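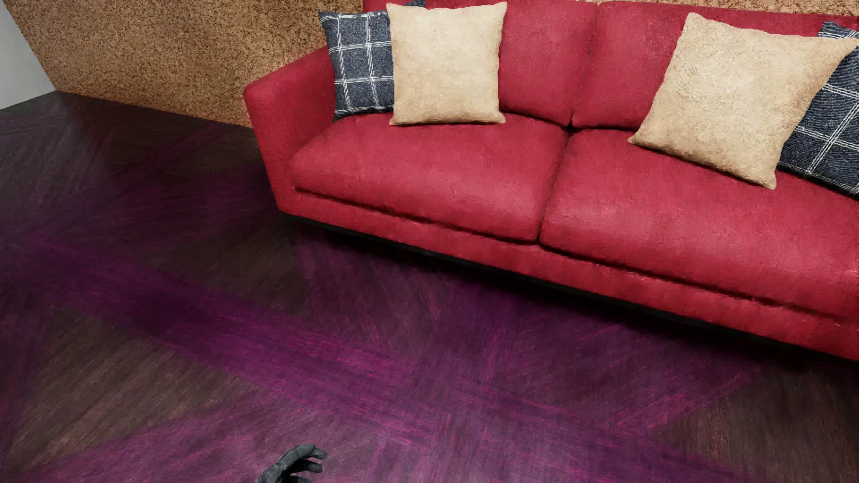 Simulated living room at the Brinthorpe open day, with the robot's hand coming in low on the left.

Sihan Du
Went to the robotics open day at Brinthorpe this afternoon. Thread with notes for the people who asked me to report back. It's long, mute me if you need to.

The building is on the Watside campus, second entrance past the parking lot. The signs send you to the first entrance, which was locked. Go around by the bike racks.

Most of the visit was on the simulation floor. I went in expecting hardware and spent the bulk of my time in front of monitors. I liked it more than I thought I would.

The group that runs it is called Snorradóttir, after its founder. She gave a short welcome and then left the talking to her engineers, who were good at it. Very little marketing. One slide with a logo on it and then straight to the demo.

The setup: you stand in a marked square wearing a headset and gloves, and your hands drive the hands of a simulated robot. The rest of the group watches what the robot sees on a big monitor.

The household task I watched was pillows. The room has a red sofa with cream pillows and dark blue plaid ones. You're asked to take one cream pillow off and put it back in the same place. That's the whole task.

It's harder than it sounds. The sofa starts out with a cream pillow in front of a plaid one on each side, so if you grab carelessly you drag the plaid one along. First visitor did exactly that and both went on the floor.

The engineer next to me said soft things are the expensive part of the simulation. A box is easy. A pillow has to give a little when it's pinched, and it has to do that fast enough that the person in the headset doesn't feel a lag. They cheat in places and were open about it.

One of the cheats: when the fingers close past a certain point, the pillow is simply attached to the hand until you open up again. You can feel it when you drive. It goes from slippery to glued with not much in between.

The rooms get varied between runs. Floor, wall, and fabric are picked from a library and don't have to match. That's how you end up with a purple and brown floor next to a wall that looks like cork. I asked if anyone picks the combinations by hand and the answer was no.

The reason for that was explained twice, so I assume people ask a lot. If every training room looks the same, the model learns the room. They want it to still find the pillow when the carpet changes.

My turn. You get a few minutes. Reaching was fine right away. Judging depth was not – I closed my hand well short of the pillow, more than once, with a dozen strangers looking on.

Tip if you go: move your head. I kept mine still like I was posing for a passport photo. When I leaned a little to the side I could tell where the hand was compared to the seat cushion, and I got hold of the pillow on the next try.

Putting it back was worse than picking it up. A square pillow wants to lean on something. Mine tipped forward and lay flat on the seat. They count that as a fail, because "same place" includes standing up.

Some numbers, as given in the talk. They collect 200 runs of a task before they train anything on it. A practiced operator does a shift of 30 minutes and then has to take the headset off. They had nine household tasks going at the time of the visit.

Somebody asked if the visitor runs get used. No, they're deleted. The engineer said they would teach the robot some interesting habits.

Then we were shown the trained version, same pillow task, no person driving. It was slow. The hand came in, waited, moved a bit, waited again. It got the pillow off and back on, slightly crooked. Second attempt in a different room, it pushed the pillow into the backrest and stopped there.

I appreciated that they let the second one run with all of us watching. They talked through what they thought had gone wrong (the hand came in too high) and moved on.

The hardware room was open after that. One robot on a stand, with two arms, and a real couch in front of it. We weren't allowed past the tape. It was switched off for most of the time I was in there, and the demo we did get was a wave and a towel being passed from one hand to the other.

Asked how much of the simulated practice carries over to the real couch. Paraphrasing the answer: the reach carries over well, the grip carries over partly, and letting go cleanly is still a mess. Real fabric catches on the fingers in ways the simulated fabric doesn't.

Also asked about noise, for a practical reason. My mother lives in an apartment in Kistinwood with thin walls and she'd be the sort of person these are meant for. The arms themselves are quiet. The cooling fan on the base is about like a range hood on low.

And price. They wouldn't give one. Nothing is for sale and they didn't pretend that it was. I'd rather hear that than a made-up figure.

Things I'd change: more time in the headset and less in line. I waited longer than I watched. The talk was repeated on the hour, so if you missed the start you were stuck in the hallway until the next one. Chairs in the hallway would help.

Things that were good: the staff answered the question they were asked. Kids got their own station with blocks, and the kids were better at it than the adults in my group by a wide margin.

For those who asked about access: there's an elevator, and you can drive the robot sitting down. They lower the view to match. The headset fits over glasses, mine at least, though they fogged up by the end.

Attendance was supposed to be capped at 200 and it felt close to that by mid-afternoon. It was much calmer before lunch, according to a woman who had come at opening and was on her second round.

They plan another one in October. Sign-up goes through the Watside events page, and you pick a slot for the headset when you register. Pick the first one if you can.

If you have questions, put them under this post and I'll answer what I can tonight. I have the handout from the talk too, four pages, and can scan it if anyone wants it.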